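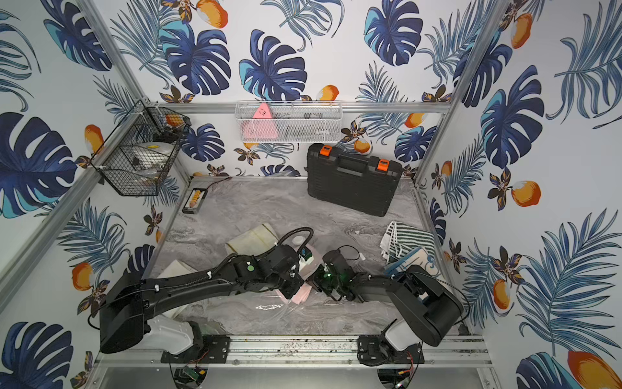
6 March 2022

Packing day for the care boxes. Back is killing me, hands smell like cardboard and beef jerky. Writing this fast before I fall asleep on the couch.

Got to the hall late, parked by the Prillix sign again even though I got a note on the windshield for it in January. No note today. The doors were open and people were already at the tables, tape guns going. I had the list in my coat and then couldn't find it, then found it in the other coat pocket, the one with the hole.

24 boxes. That was the goal and we made it, just. Would have been more but the Driltside order came in short, no baby wipes at all, and wipes are what they ask for most. Wipes and socks. Every single letter – socks. Not the white ones either, they go grey in a week. I wrote that on the flyer in capitals and we still got three bags of white ones. Used them for padding around the coffee jars.

Note to self: glass jars are a bad idea. One broke in the tub before it even got near a box. Coffee in everything. Instant sticks next time, lighter too, and the postage is what hurts. I keep doing the math on the postage and not liking it. Might ask the Ó Gríofa bakery if they'd leave a jar on the counter again, they did it before Christmas and it paid for a whole shipment. Hate asking. Will ask.

The school sent cards. A big envelope of them, glitter on most, so now there is glitter in the car as well as coffee. I read some when I should have been taping. One said "Dear Soldier, do you have a dog. I have a dog." That was the whole card, plus the dog. Put it on top in a box going to the ship so somebody sees it first thing. Another one asked if they get recess. I had to go stand by the coat rack for a minute.

Customs forms took forever, as ever. You have to list it all, and the weight, and what it's worth, and who knows what a used paperback is worth. I put a dollar. Pen ran out on box 13 and the next pen was green so half the forms are in green now. Hope that's allowed. I think it's allowed. Look it up before the post office.

No aerosols, no lighters, nothing that melts. Somebody had put chocolate in four of them and I had to cut the tape and take it out again. Felt mean. It's still winter here but it isn't where those are going. We ate the chocolate. Swapped in hard candy and the trail mix without the candy pieces.

Talked to the woman whose son is on his second deployment. She comes to every packing day and never puts anything aside for him, just packs like the rest of us. She says he got one of ours last time, just by luck, and knew her handwriting on the form. He's okay. Tired. She hasn't had a call in 8 days and she said it like it was the weather. I didn't know what to say back so I handed her the tape.

I used to be like that when it was us, I guess. Checking the phone at the sink, in the parking lot, in church. Sleeping with it under the pillow. It's years ago now and I still keep the ringer all the way up.

Everybody had the news on their phones today and there was a lot of quiet in between the talking. A couple of folks asked if our addresses would change. I don't know. They don't tell us and they shouldn't. We just wait for a new list and pack to the list.

Forgot to eat lunch. Had crackers at the sink at home, then cereal.

The Tromura people called back about the storage unit – they'll hold the price up to 4 months, then it goes up. That's fine for now. The garage can't take any more, I had to climb over toothpaste to get to the washer this morning. Stubbed my toe on the deodorant. Need to ask about shelves too, whether they come with the unit or I have to haul mine over. Didn't think of it untill I'd hung up.

Things for tomorrow:
post office early, bring the dolly, bring cash
pens, black
call the bakery
thank you note to the school (mention the dog)
vacuum car
more strapping tape, the good kind, the cheap stuff split on me twice

Also still owe my sister a call. She'll say I do too much. Then she'll ask what size socks, she always does, and a bag will turn up on the porch in a week.

Boxes are stacked by the front door in the dark and I already walked inot one. Going to bed. Leaving the hall light on.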